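Forums > Kitchen & Pantry > Storage and Tidying > What do you do with reusable carrier bags?

Reading time: 7 minutes

What do you do with reusable carrier bags?

grolwood_annie
We moved in July and the one thing I still haven't sorted out is the bags. I mean the reusable T-shirt kind, with two handles at the top and the scoop in the middle. They live in a heap at the bottom of the pantry, and every time I pull one out, three more come with it. I have tried stuffing them all into one bag and hanging it on the door. It works for a week and then it turns into a sack of knots.

What do other people do? Fold, roll, stuff? I have one drawer free, the shallow one next to the stove, and one hook on the back of the pantry door. I'd like something my kids will stick to.

pelham44
Get rid of most of them. That is the real fix. We had a mountain of them and we use 5. The rest went to the church rummage sale to carry things home in. Nobody in a normal house does a grocery run that needs more than that.

Rigoberto Quintero
I fold mine and have done it the same way for years. I sort by color first, since in our house the color tells you what the bag is for. Red is for meat and fish, green is for produce, blue is for frozen, and purple is for everything that isn't food (library books, shoes to the repair place, things going back to my sister). Once they have a job they stop wandering.

For the folding you want a long table or a clean counter, because doing it on your knee gives you a lump. I lay them out flat side by side with the handles all pointing away from me and smooth each one before I fold anything. Most of the trouble people have comes from skipping the smoothing. Air gets trapped in the bottom and the bag won't stay down. 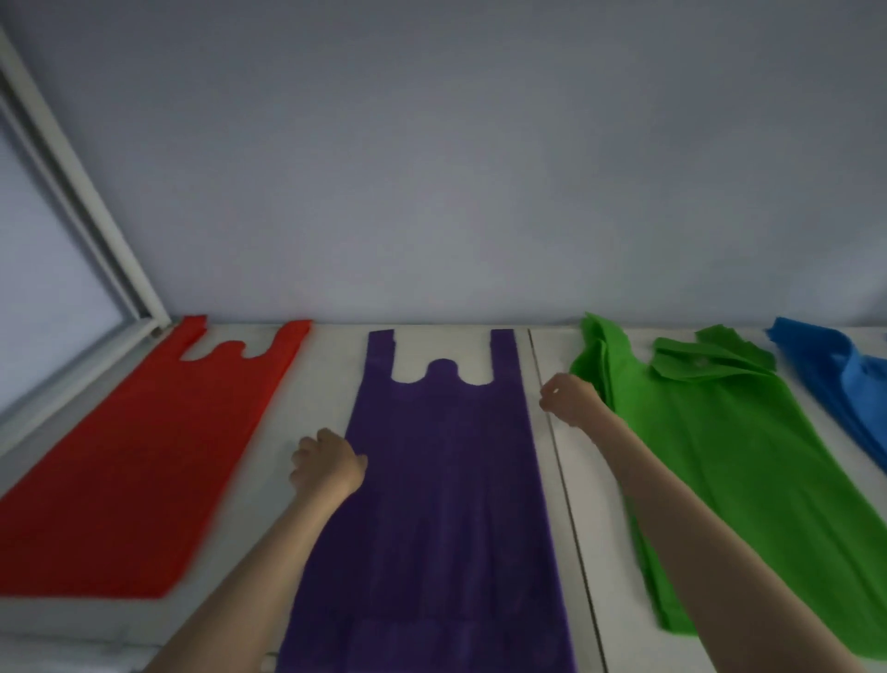 Mottled_Hen says the colors would never last in her house, where whoever unpacks the car grabs whatever is closest. She tried a system like that with dish towels and gave up on it. She would still do the flat folding, but she'd write on the handle with a laundry marker and skip the color part.

Rigoberto Quintero
A marker is fine if your bags are all one color. Mine came in different colors, so I used what I had.

Here are the steps, as somebody sent me a message asking.

1. Lay the bag flat, handles away from you. Pull the side seams out so the corners are square.
2. Smooth from the handles down to the bottom. Use the flat of your hand.
3. Fold the left side in by a third, then the right side over it. You should have a long strip with both handles stacked at the top.
4. Fold the handles down onto the strip.
5. Start at the bottom and fold up in sections as wide as your palm until you reach the handles.
6. Tuck the last section into the fold made by the handles. With stiff bags this holds. With thin ones it may need a rubber band.

You end up with a packet you can stand on its edge in a drawer. I can fit a family's worth in a drawer the size Annie is describing, with room left over for the twine.

pelham44
Six steps for a bag. I would rather be doing anything else. Who is standing at a table folding bags after putting away groceries?

Rigoberto Quintero
I don't do it after groceries. They go over the back of a chair, and when the chair is full I fold the lot. It takes less time than a load of socks.

tinbox_dale
I'm with pelham on effort but not on getting rid of them. I roll. You lay the bag flat, fold it in half the long way, roll from the bottom up to the handles, then wrap one handle around the roll and pull it through the other. It makes a little sausage and you can throw it in a basket or in the door pocket of the car. No drawer needed.

Rolling is kinder to the fabric ones too. I had some of the cloth-feel kind that cracked along the fold lines after I kept folding them in the same place every time.

Mottled_Hen
Mine cracked too, but I blamed the hot car. They sat in the back window all one summer and by fall they were shedding bits. I don't think it was the folding.

tinbox_dale
Could be. Mine were in the garage, which gets hot as well. But the splits were right on the creases, and the flat parts were okay.

grolwood_annie
This is helpful, thank you. Dale, does the roll come undone? My kids are going to throw these.

tinbox_dale
The thicker ones stay. The thin slippery ones come undone if you look at them. For those I gave up and use a jar. Stuff them in, handles first, pull out from the top.

corrie_in_collado
I used to run the checkout end of a small store in Collado, and we kept the reusable ones flat in a stack, not folded at all. We had a shelf under the counter that was the right depth. If you have the space it's the best way by far. You take one from the top and it's ready to open. It's the folding and the unfolding that eats the time.

At home I do the same thing on top of the fridge, under a tray. Flat, all facing one way, every handle at the same end. I change direction halfway up the stack so it doesn't get higher on one side, as the handles are thinner than the body.

Mottled_Hen
Flat on top of the fridge is where bags go to be forgotten. I'm five foot one. I would own forty bags and use none of them.

corrie_in_collado
Then a low shelf. The principle is the same.

pelham44
Or own five bags.

Rigoberto Quintero
You have said. Some of us shop for more than two people, and I also do my mother's groceries. I need mine.

florker_fan
Has anyone used the Florker? It's a wall tube with a slot at the bottom, and you feed the bags in from the top. I bought one and it's decent for thin bags. The thick ones jam. You have to work two fingers into the slot and tug, and then you get either nothing or the whole lot on the floor.

I had better luck with the Gradness divider trays, which are meant for T-shirts. They sit in a drawer and the folded bags stand up between the slats. If you fold the way Rigoberto does, they fit. I haven't tried them with rolled ones.

tinbox_dale
I had a wall tube too, a different make. Same jam. Mine is now full of wrapping paper.

grolwood_annie
I tried the fold this evening at the kitchen table. Step 3 gave me trouble. When I fold both sides in by a third, the handles don't land on top of each other. One sticks out to the side. Am I doing it wrong or are my bags a different shape?

Rigoberto Quintero
Different shape, I'd guess. If the handles are set wide apart, fold the bag in half the long way, then in half again. You lose a little neatness, but the handles will line up. The thirds only work when the gap between the handles is narrow compared with the body.

Another thing to check is the gusset. Some bags have a pleat tucked in at each side. If it has popped out, the bag won't lie flat and every fold after that is off. Push the pleats back in with your fingers before you smooth.

grolwood_annie
It was the pleats. They were out on every one of them. I pushed them in and the half and half fold came out fine. Thank you.

Mottled_Hen
Please wash them before you put them away. I don't see anyone mentioning it. A folded bag with old chicken juice in it is worse than a messy one. I wipe the stiff ones inside with dish soap and warm water and hang them over the shower rail. The cloth-feel ones I wash by hand in the sink. I put one in the machine once and it came out half the size and fuzzy.

corrie_in_collado
Seconded. And let them dry all the way. We had a stack go sour at the store because someone put damp ones at the bottom. It was a 600 bag order and we lost the lower part of it.

pelham44
I will agree with the washing. I still think the heap is a number problem and all these methods are ways around it. But wash them, yes.

tinbox_dale
Question for Rigoberto. If the red ones are for meat, do you keep them in the same drawer as the rest? Even washed, I'm not sure I would.

Rigoberto Quintero
Same drawer, but at the front with a divider behind them. I wash them every time, and the others when they look like they need it. If you're worried, hang the red ones on a hook by themselves. Annie has one on the pantry door.

grolwood_annie
That's what I'll do. I only have 8 worth keeping, so the drawer takes the lot except for the meat ones. The kids have been told about the chair. So far my older one has used it and the younger one has put a bag on the dog.

florker_fan
If you end up with space in that drawer, measure it before you order a divider. I got the long tray and had to send it back for the short one. Mine needed to be shorter than the drawer by the width of the runners.

Mottled_Hen
And put one back in the car. I have a beautiful drawer of bags at home and I'm always standing at the register with none.

Related threads
Best way to store lids that don't match anything
Shallow drawer next to the stove: what goes in yours?
Getting the smell out of a cooler bag
Pantry door hooks that don't pull the paint off
Dish towels: fold, roll or hang?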